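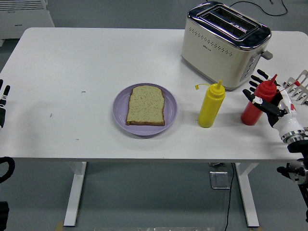 2 min read

Ticket: Breaker trips when toaster and kettle run together
Opened by: Waqas Hashmi
Opened: 10/20/24
Status: Closed

Original report
The breaker for the kitchen counter outlets trips most mornings. It happens when the toaster and the electric kettle are on at the same time. Either one by itself is fine. The lights and the fridge stay on. I reset the breaker at the panel and it holds until the next time. The unit is on the second floor of the Gurnar building. The breaker is marked 15.

Reply 1 – Building support
Thanks for the report. Please check the following and write back.
Which outlets lose power when the breaker trips. Plug a lamp into each one if you are not sure.
The wattage on the label of each appliance.
How long both run before the trip.
Do not reset the breaker more than once in a row. If any outlet or plug feels hot or smells burnt, stop using it and call the office line.

Reply 2 – Waqas Hashmi
I went around with a lamp. Six outlets are dead after a trip: four on the counter, one by the window and one in the hallway behind the bookcase. I didn't know the hallway one was on there. My space heater has been plugged into it since it got cold.
Kettle label says 1500 watts. Toaster says 900. The heater has two settings and I keep it on low, which the label gives as 600. That adds up to 3000.
It trips after a few minutes, not right away. On one try it held for the whole time the kettle was boiling and went when I pushed the toast down again. No smell. The plugs are warm but not hot.

Reply 3 – Building support
That explains the delay. A 15 amp breaker at 120 volts is good for 1800 watts. Kettle plus toaster is already 2400, and the heater takes it well past that. A breaker will carry a moderate overload for a while before it opens. It is doing its job and we will not be putting in a larger one – the wire in that wall is not rated for it.
Move the heater to the bedroom. Those outlets are on a separate circuit, number 22 on your panel. No extension cord, please. Run the kettle and toaster one after the other.
The electrician from Ansari will come by to check the connections at the breaker and the outlets.

Reply 4 – Building support
Electrician visit done. He found one loose screw on the neutral at the window outlet and tightened it. The breaker tested OK. The hallway outlet has been added to the panel label, which only said "kitchen."
Visit took 40 minutes. No charge to tenant.

Reply 5 – Waqas Hashmi
Heater is in the bedroom now. No trips this week. I boil the water first and then do the toast. You can close this.
Separate question – is there a plan to add a second kitchen circuit?

Reply 6 – Building support
It is on the list for February along with the other units on your floor. You will get a notice. Closing.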